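Permit requirements for a neighbourhood kite-making day in a public park

Posted by Ivone Bastos, November 27, 2022 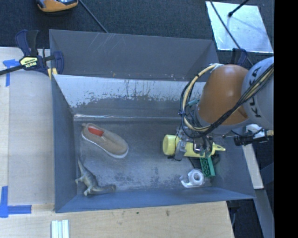
Our residents' association wishes to hold a kite-making and flying day for children at Toledo Reserve in June. Attendance would be limited to 90 children, each accompanied by an adult. I would be grateful for advice on whether a council permit is required, and whether there is any restriction on line length. The reserve borders Edier Road and there are power lines along the eastern boundary.

3 answers

Genivaldo Bittencourt
A permit is ordinarily required for any organised gathering on a council reserve, irrespective of whether a fee is charged. Applications should be lodged no later than 14 days before the event and accompanied by a site plan showing the flying area, the craft tables and the first aid point. Line length is a separate matter governed by aviation rules, and the limit depends upon the distance to the nearest aerodrome. Please confirm this in writing before the programme is advertised. Flying should be confined to the western oval, well clear of the power lines, and metallic tails or wire should not be permitted under any circumstances.
22 comments hidden

Grallau
We did one of these. Nobody asked for a permit.

Surkico
Further to the first response, participants under the age of 8 are best provided with pre-cut sails and short lines. Cotton line is preferable to nylon for small hands. The organiser should also enquire as to public liability cover, as the association's existing policy may extend only to meetings held indoors. It is advisable to nominate a wet weather date in the original application.

Shares: 14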